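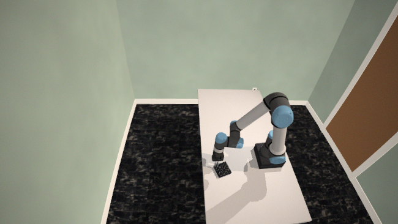
I've now ordered custom printed notecards from two online printers, and I no longer believe the word "match" when it appears on a printer's website. The order was simple enough. I wanted 200 folded cards with a flat green front, blank inside, and my address in small type on the back. The green I had in mind was a soft, grayed one, close to those walls, and I'd even have been happy with the same cloudy look, a little lighter in one spot and darker in another. What I didn't want was lime, or the green of a highway sign.

Skurkholm was first. Their site has a tool where you drag your design onto a little floating card and spin it with the mouse. I've come to distrust anything that spins. The card on the screen had a shadow under it and a gentle shine along the fold, and none of that tells you what ink will do on paper. Under the preview there's a line saying colors are "matched to your file." Matched by whom? With what? I wrote to ask and got a link back to the page I was asking about.

The cards came in March. The green had gone toward teal, and the fold had cracked on a good number of them so that white paper showed along the spine. Skurkholm offered me a coupon for my next order. I think that offer says plenty about how they see the transaction.

My friend Walid Srour ran a small offset press in Sturkwood before he retired, so I took him a handful of the cards. He bent one back and forth a few times and asked what paper I'd picked. I said the premium one. He asked what weight. I said the site called it "luxury thick." He put the card down. According to him a heavy stock with solid ink on it should be scored before it's folded, and the grain should run along the fold, and there's no box for either of those on the order form. He was less sure about the color. It could have been my file, which was set up for a screen, or their profile, or a press that hadn't been looked at that morning. He wouldn't guess without seeing a proof, and there wasn't one, unless you count the spinning thing.

So for round two I went with Matar, who will mail you a printed proof if you pay for it. I'm not crazy about paying to find out if a company can do the job I'm already paying it to do. I did it anyway. The proof was good. The green was a touch warm but it was a color I'd put my name on, and the fold was clean. They'd used a stock called Futus, uncoated, 80 lb cover, and they printed that on the packing slip in plain words, which I appreciated more than I expected to.

Then the full order arrived and around 60 of the cards were visibly lighter than the rest. Same box, same job number. If you laid a pale one beside a dark one you'd assume they were different products. Matar's reply was that "slight variation is normal in digital printing." Maybe it is! But then I'd like it said next to the price, in the same size type as the word "guaranteed." They did reprint the pale ones after 2 emails, and the reprints are fine, although they don't quite match the first batch either.

I know how this sounds. They're notecards. My aunt is going to get one with a thank-you in it and she won't hold it up to a lamp. But I keep seeing people recommend these places on the strength of how fast the package came, and fast is the one part I never worried about. Read the reviews sometime – page after page about shipping, and hardly a word on whether the thing in the box looked like the thing they ordered.

If I do this again I'll ask for the stock by name and weight, ask if heavy covers get scored, and pay for the proof, grumbling. Walid thinks I should find a local shop and stand at the counter. The closest one left to me closes at four and doesn't answer its phone, so I haven't gotten very far with that. I still have most of the teal ones if anybody wants them.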